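## 4. How small hardware shops decide what to keep on the shelf

### 4.1 Setting and approach

The shops we visited for this part of the study sit along the old trading road between Troltum and Cedine, and anyone who has ever needed a hinge on a wet afternoon will know the sort of place we mean. There is a counter, usually with a bell on it, and behind the counter a wall of small drawers, and behind the wall a back room into which the shopkeeper vanishes for longer than you would think possible before coming out with precisely the right thing. We were interested in that back room, and in the drawers, and above all in how the people who run these shops make up their minds about what is worth stocking and what is better ordered in when somebody asks.

Earlier work on stock-keeping in the trade has mostly looked at large merchants with computerised ordering, where the question can be answered from the sales records. The shops in our study were a good deal harder to read. Of the 40 that agreed to take part, only 12 kept sales records by individual item, and the remainder worked from a mixture of supplier invoices, notebooks and memory. We therefore settled on a rather old-fashioned method, sitting with each shopkeeper at a quiet time of day and going through the drawers together, one by one, asking when each line was last reordered and why it was there in the first place. These conversations were meant to last an hour and very often lasted a whole morning, and we are grateful for the patience (and the tea) that came with them.

We asked about four kinds of goods: fixings, by which we mean screws, nails, bolts and wall plugs; door and window fittings; hand tools; and household sundries, a broad and slightly unruly group which the shops themselves define in quite different ways. In Cedine the sundries shelf tends to mean kitchen and laundry goods, whereas in Troltum it takes in garden twine, mousetraps and candles as well. We let each shop use its own meaning and have noted the difference where it affects a result.

### 4.2 Slow lines and why they stay

The first thing to report is how much of the stock hardly moves at all. Across the shops with item records, 80 per cent of the lines in the fixings drawers had been reordered at least once in the previous year, which is a healthy figure and matched what the other shopkeepers told us from memory. Hand tools were slower. Sundries were the slowest of all, and also the most uneven, with a few lines selling every day and a long tail of others that had sat untouched through several stocktakes.

We had rather expected the shopkeepers to be apologetic about this tail, or at least to see it as a problem waiting to be sorted out. Most were perfectly comfortable with it. A slow line, they explained, earns its place in ways the till does not show. Somebody comes in for a thing that no supermarket carries, finds it, and then buys their paint and their sandpaper while they are there. Several described particular customers who had first walked in looking for one odd item and had since become regulars of many years' standing. Whether the odd item really was the cause is more than we can prove, of course, but the belief was widely held and it plainly guided what people ordered.

There was also a good deal of affection in it. Shopkeepers spoke of certain lines as being part of the shop, and a few admitted they would carry on stocking them whatever the figures said. We mention this because models of stock-keeping tend to leave it out, and in shops of this size it can account for a whole wall of drawers.

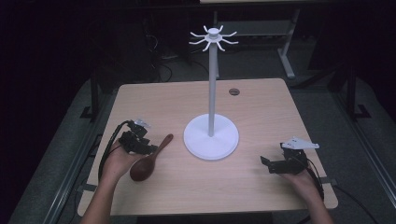 One Cedine shopkeeper, reading an early draft of this section, felt that we had made the habit sound more sentimental than it is, and pointed out that a slow line bought years ago at the old price has long since been paid for, so that whatever it finally fetches is welcome money. The same reader added that clearing a drawer costs an afternoon, and that an afternoon away from the counter is far dearer than a few dozen brass hooks.

We think this a fair correction. It fits with something we noticed in the interviews but had not given enough weight to, namely that very few of the slow lines had been reordered recently at all. They were left over from larger purchases, often made when a supplier would only sell by the box of 50, and the shop was simply working its way down to the bottom of the box. A line of that kind may look like a decision when one counts the drawers, but the decision was made long ago and possibly by a previous owner. In the tables that follow we have tried to keep the two apart, using "held" for lines that are merely still there and "kept" for lines that the shopkeeper would buy in again today.

### 4.3 The part played by suppliers

Two wholesalers serve nearly all the shops in the study. Soler delivers by van on a fixed round and will break a box if asked; Dondel offers lower prices but sells in full boxes only, with a minimum order that smaller shops find a stretch. Nearly every shopkeeper used both, and most had a clear rule of thumb for choosing between them. Fast-moving fixings came from Dondel, where the saving was worth having and the full box would soon be gone. Anything doubtful came from Soler, even at a higher price, so that a mistake would be a small one.

The effect on variety was larger than we had foreseen. Shops on the regular Soler round kept a noticeably wider choice of door and window fittings than those just off it, although the two groups were much alike in floor space and in the kind of trade they did. When the round was extended in March to take in three more shops, all three began trying lines they had not carried before, generally two or three packets at a time. It is too soon to say which of these will last. We returned to the three shops on 9th April to go through the drawers again, and found them in good spirits and rather pleased to have something new to show us, but a few weeks is a very short time in the life of a sash fastener.

Breaking a box is not free to the wholesaler, and we did wonder how long the arrangement could be expected to hold. The shopkeepers wondered too. Several had lived through an earlier change, when a supplier of hand tools stopped selling singly, and they described how the choice of chisels in their shops had shrunk within a season to the three most common widths. Nobody had decided that the other widths were unwanted. They had merely become awkward to buy, and so one by one they went from the rack as they were sold.

### 4.4 Sundries as a separate case

Household sundries deserve a few words of their own, as they did not behave like the other groups. With fixings and fittings, the customer usually arrives with a need already formed, and very often with the broken part in hand. With sundries a great many purchases are made on sight. Where the shelf stands, and whether it can be seen from the door, seemed to matter a great deal more than how many lines it held.
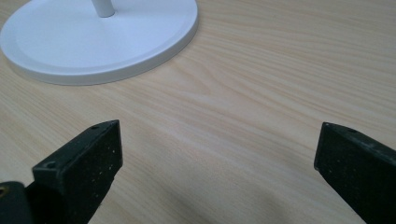
*Figure 1. Pale wooden tabletop with part of a round white base.*

Shops that had moved their sundries to the front reported brisker sales, though we would urge some caution, as the moves were often made just before the busy part of the year and nobody had written down the takings beforehand. What we can say with more confidence is that shopkeepers were much readier to drop a sundries line than any other kind. The loyalty they felt towards an unusual bolt did not, on the whole, extend to a washing-up brush. Customers could find a brush elsewhere, they reasoned, and would not think less of the shop for lacking one.

The exception was goods bought as presents. A number of shops kept a few better-made kitchen things for this purpose, and spoke of them in much the same warm terms as the slow lines in the drawers. Margins were good and the goods did not spoil, but they took up display space all year for the sake of a few busy weeks, and opinion was divided on whether they paid their way. The larger shops in Troltum thought that they did. The smaller ones, where a single shelf might be the whole of the sundries department, were inclined to put out the presents in late autumn and bring back the clothes pegs once the new year had settled down.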